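4.2 Small states and the language of assurance

The second group of texts in our material comes from the negotiations between Skestby and Wundbridge on the shared use of the strait. We treat them separately from the alliance documents of section 4.1, as the two parties had no common treaty behind them and could not refer to an earlier promise. Each assurance had to be written from the beginning. This makes the case useful for our question, which is how a government says to a neighbour that it will not use an advantage it clearly has.

The material consists of 10 diplomatic notes and 2 joint statements. All were published by the two foreign ministries in parallel versions. We worked with the English version and consulted the other only where the English wording was unclear. The notes are short, often less than one page, and they follow a fixed pattern: a greeting, a reference to the last note received, the substance, and a closing formula. For the analysis we removed the greeting and the closing formula. We are aware that in diplomatic practice a change of greeting can itself be a signal, and we come back to this point in section 5.

Following Šindelář, we separate assurances of intention from assurances of capability. In the first type the government speaks of what it wishes or plans ("has no intention to restrict passage"). In the second type it accepts a limit on what it is able to do, for example by moving patrol vessels to a more distant harbour. The first type costs little and can be withdrawn without notice. The second is more expensive, and the neighbour can observe it. The theory therefore expects that the weaker party, in our case Skestby, will ask mainly for the second type.

The notes support this expectation only in part. In the early notes Skestby does ask for limits on patrols and for advance information about exercises. After the February round the requests change. Skestby now asks that the assurance of intention be repeated, in public and at a higher level, and the question of the vessels almost disappears. We read this as a sign that the audience of the assurance had changed. The government of Skestby needed a sentence it could show to its own parliament, and the position of the vessels was less useful for that purpose.

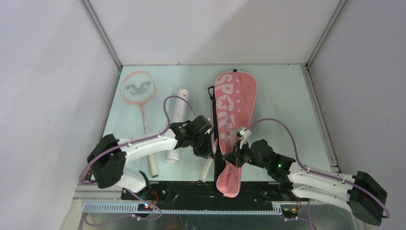
Figure 2. Two arms at a shared table.

Stevine objects to this reading and argues that Skestby dropped the question of the vessels only when it had understood that Wundbridge would never agree, so that the turn to public language was a retreat and should be described with that word. The objection is a serious one. The published notes do not allow us to decide between the two explanations, as a government that retreats and a government that changes its audience may write the same sentence. What we can say is that the requests for public repetition become more detailed over time. They name the level of the speaker, the occasion and in one case the exact verb. A party which only wished to leave a lost position would have less reason to work so carefully on the wording.

The behaviour of Wundbridge gives some further help. Its replies in the later notes are slower and longer, and the conditional forms become more frequent. Where the earlier notes had "will not restrict", the later ones have "would not seek to restrict under present conditions". If the public sentence had been without value, it is difficult to see why the stronger party would weaken it in this way. We conclude for this case that assurances of intention can become costly when they are spoken before a domestic audience, and we examine in the next section whether the same holds where the two parties are formal allies.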